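Category: Datasets > Home & Table

# Tidutow tea table

Pictures of a small tea setup on a white table. Clay pot, two white cups, coasters. Made for people working on table clearing and wiping, or anyone who needs teaware that isn't all shiny glass.

## Whats in it

- 977 pictures, 149 of them held back for testing
- one table, plain gray wall behind
- labels for pot, cup, coaster, saucer/tray, spots

Spots means any small dark mark on the table - tea leaf or drip, same label. We tried splitting them and gave up, too many arguments.

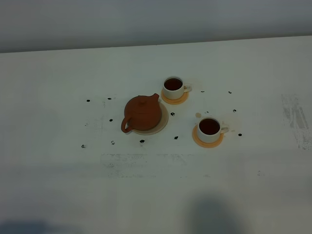
Cups are labeled full or not full. Full = tea close to the rim. Anything else is not full, including empty. If you can't see inside the cup, leave it blank, don't guess.

Coasters get there own box even when a cup covers most of it. Same for the tray under the pot. Lid and knob count as part of the pot.

## Folders

- brallach - wide views, use these first
- gukus - closer views, 154 pictures, labels checked twice
- han - spots only, no cup labels yet 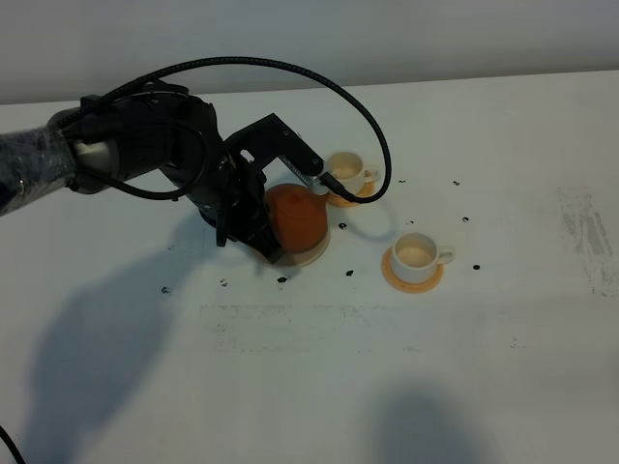

*Teapot and two cups on round coasters, white table.*

## Known problems

Coaster color is named differently in the older labels (orange, tan, rust). Treat as one. Pale stains on the tabletop mostly not labeled - 96 pictures need a second look for that. Handle direction is missing in han.

Names changed in January, so old scripts looking for "saucer" wil break. It's "tray" under the pot now, "coaster" under the cups.

Last update 2021-10-02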